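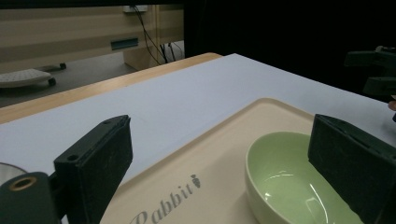
Two gripper fingers, dark green, facing each other.

Skyrme Heritage Sites Register
README for release 3, November 16, 2025

What this is

The register lists buildings, bridges, wells, field walls and burial grounds in the Skyrme valley that have some form of local protection or have been put forward for it. There is one record per site. It was put together from the parish lists, the old county card index and site visits, and it replaces the spreadsheet that used to be passed around by email.

Release 3 has 475 records. Of these, 17 are under review and carry the status "proposed". Please don't treat those as protected when you make maps.

Files

sites.csv - the main table, UTF-8, comma separated
sources.csv - one row per source cited, linked by source_id
boundaries.geojson - site outlines, where we have them
names.csv - older and alternate site names
CHANGES.txt - what moved between releases

Columns in sites.csv

site_id: four digits, never reused. If a site is dropped its number stays empty.
name: the name used on the current local list.
parish: one of 12 parishes. Dralico and Brulolen were merged on paper years ago but are still kept apart here, as their records were made by different people to different standards.
type: building, bridge, well, wall, burial ground, other.
period: century, or a range of centuries. "Unknown" means we looked. A blank means we haven't looked yet.
status: listed, proposed, refused, removed.
condition: good, fair, poor, ruin. Taken from the last visit.
last_visit: year only.
source_id: points to sources.csv. Several values are split by a semicolon.
notes: free text, mostly English. Some notes copied from the card index keep their old spelling.

How the records were made

Begoña Garrido typed up the card index and matched it to the parish lists. Where the two disagreed on a name, the parish list won and the other name went into names.csv. Where they disagreed on a location, the site was visited if it could be reached. Doğukan Ersoy drew the outlines and wrote the script that checks them.

Outlines were traced at a scale of 1:1000. They are good enough for a walking map or a planning query. They are not property lines.

Known problems

The Clurkska mill group is recorded as a single site. It should be split into the mill, the race and the two cottages, and this is planned for the next release.

Wells are badly covered in the upper valley. The card index left out any well on private land, and the parish lists copied from it.

Condition is one person's judgment on one day. Two visitors will not always agree on "fair" and "poor", so a change between those two shouldn't be read as decay.

Dates for field walls are weak throughout. Most come from a style guess on the cards. Use them with care, or filter them out.

A few sites in Brulolen have a parish and a name but no coordinates. They are left in so that the names aren't lost.

Changes since release 2

- burial grounds added as their own type (they were under "other")
- condition updated from the February visits
- duplicate bridge records in Dralico merged
- status "withdrawn" renamed to "removed"

Reuse

You may copy, change and republish the data if you name the register and the release number. Please keep the site_id column so that fixes can be traced back.

Corrections

Send the site_id, the column, what it says now and what it should say. A source helps a lot - a deed, a dated photo, a page from a parish book. Corrections without one are kept in a separate list until somebody can check them on site.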